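Relu Jitaru has opened the same refrigerator 159 times since breakfast, and he has not eaten anything out of it. He is paid by Tesach to show a machine how it's done, and the machine is a slow student.

The company wants 3000 good examples of kitchen chores by April. A good example lasts a few seconds and contains no swearing, although the software, called Wasta, can't hear. Open the door, deal with the plate, close the door, start over. A shift is 6 hours, with a break for lunch, which comes from a different fridge.
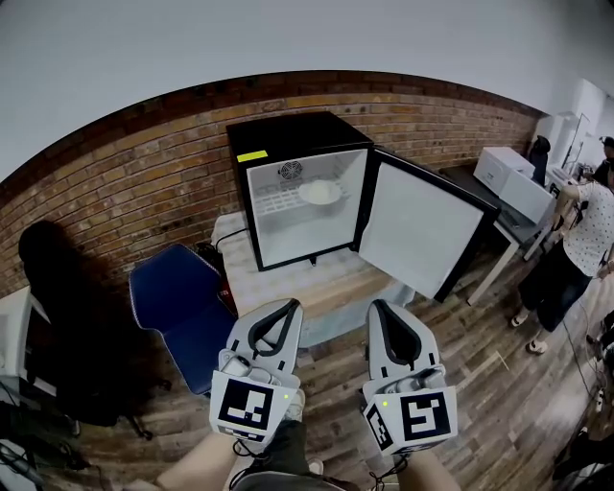
A gripper for each hand, and the mini fridge waiting with its door open.

Hesitate, and Wasta learns to hesitate. Jitaru once scratched his knee halfway through a take and had to throw it out. "I didn't want it picking that up," he says.

His best day so far is 323 keepers. At home, he admits, he has started letting his wife get the milk.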